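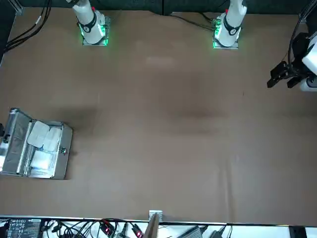 Visit report: Clendeck surfaces works, Aststead
Filed under Site visits, February

The works is on the Pilkington road, a 16-minute walk from Aststead station, with no pavement for the last stretch. Visitors sign in at the goods entrance. Our group was met on Tuesday morning by Cyril Birkett, who runs finishing and had set aside the day for us until 3 p.m.

The purpose of the visit was to see how Clendeck prepares and checks matte work surfaces before we decide on the replacement tops for the Sesside building. The existing tops there are semi-gloss. They reflect the ceiling lights, and the people who use them for close work have complained since they were installed.

Cutting and storage

Boards are stored flat on racks in an unheated hall and moved to the conditioning room before they are cut. The conditioning room is held at 18 degrees. The cutting area was noisy and we did not stay long. Offcuts go into bins by color and are used for sample pieces, so a sample is normally from the same batch as the order. Ask for this in writing if it matters. Birkett said it is the usual practice but it is not in the terms of sale.

Finishing

The matte finish goes on in two passes, with a light sanding between them. Pieces then stand for 24 hours before anything is placed on them. Most of the rejects we were shown had been handled too early, and the marks on them were at the edges where they had been lifted. There was also a stack returned by a customer who had cleaned them with an abrasive pad. The polished areas showed clearly at a low angle and hardly at all from directly overhead.

We asked about repair. Small areas of polish can be cut back and refinished, but the repair is usually visible on dark colors. Clendeck prefers to redo the whole face.

Surfaces in use

The large brown tabletop was the most useful thing we saw. The surface is matte and the color is close to what we have in mind for Sesside. There are faint darker patches on it, mostly across the middle and toward the far side, and a few faint creases running front to back near the right-hand end of the near side. None of this is strong. The darker areas blend into the brown with no hard outline, and from the door I had the top down as uniform.

Behind the table it is nearly black. Brown against that reads lighter than it does against a white wall, and the Sesside walls are white. I would not approve a color from what we saw without putting a sample in the building first.

Opinions in the group differed on the patches. Two of us thought they were within what a user would accept. The third wanted a written tolerance for tone variation, and I now agree with that. Clendeck has an internal inspection sheet but it refers to "visible variation" without a viewing distance or a light level, and two inspectors could reach different results from it.

Dimensions and delivery

The standard depth is 798 mm. Our current frames will take it with new brackets. Other depths can be cut but add to the lead time, and the edge is then finished by hand. Tops are shipped face to face with a paper sheet between them. Carrying them upstairs is not included in the delivery price.

Outstanding

Sample pieces in two browns, to be sent to Sesside.
Copy of the cleaning instructions. The version on the website is older than the one on the wall in finishing.
Proposed wording for tone variation, from us to Birkett.
Price for brackets.

Lunch was sandwiches in the meeting room. The last direct train back leaves before 4, so anyone making the trip should book the morning slot.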